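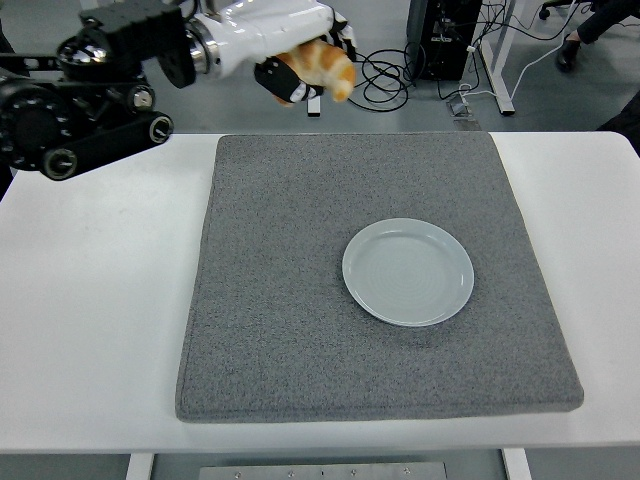
According to Katia Zuccaro, a denture that fits well on the day it is delivered tells the wearer very little about how it will fit five years later, and most complaints about relines come from people who were never told they would need one. Her remark, made in a comment on an earlier version of this article, is often repeated in discussions of the subject.

Denture reline

By Adelmo Lombardi
02/04/2023

A denture reline is a dental procedure in which the fitting surface of a removable denture is resurfaced so that it matches the present shape of the gums and the bone beneath them. The teeth of the denture and its outer surface are left as they are. It differs from a rebase, in which almost all of the pink base is replaced, and from a repair, which deals with cracks or lost teeth.

Background

After natural teeth are removed, the ridge of bone that held them slowly shrinks. The change is fastest in the first year and carries on at a lower rate for life. It is usually greater in the lower jaw. A denture does not change with it, and gaps open between the base and the gum. The wearer may notice rocking, sore spots, food collecting under the plate, or a change in speech. Some people use more fixative, which can hide the problem for a time.

Types

A hard reline uses acrylic resin similar to that of the denture base. It may be done at the chairside in a single visit or sent to a laboratory. The laboratory method generally gives a denser and longer-lasting surface, but the patient is without the denture while the work is done.

A soft reline uses a silicone or a plasticised acrylic and is meant for people with thin or tender gums, or with sharp ridges of bone. The material wears sooner than hard acrylic and can harbour yeast if it is not kept clean.

A temporary reline, also called a tissue conditioner, is placed for days or weeks to let inflamed gums recover before an impression is taken.

Procedure

The dentist or clinical dental technician first checks the bite and looks for overextended edges. A thin layer of the fitting surface is ground away, impression material is spread inside the denture, and the patient closes gently until it sets. In the laboratory a plaster model is poured against the impression, the impression material is removed, and new resin is processed in its place. 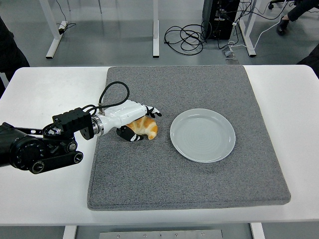
The denture is then trimmed, polished at the borders and tried in the mouth. Small pressure points are common in the first days and are eased at a review visit. Patients are normally advised to begin with softer foods and to take the denture out at night.

Use in Vidville

The Leone clinic in Vidville has kept a register of its removable denture work. In its most recent count it listed 1,269 dentures in use, of which 1,096 were complete dentures. Relines had been carried out on 571 of them, around 50 with a soft lining. Laboratory work for the clinic is done by Skondow, which took over the contract from Cuvemura in July.

Limitations

A reline cannot correct badly worn teeth, a wrong bite height or a base that has warped. In these cases a new denture is usually made. Home reline kits are sold in some countries, but they can alter the bite and irritate the gums, and dentists generally advise against them.

Related articles
Denture rebase
Immediate denture
Tissue conditioner
Denture stomatitis
Overdenture

50 shares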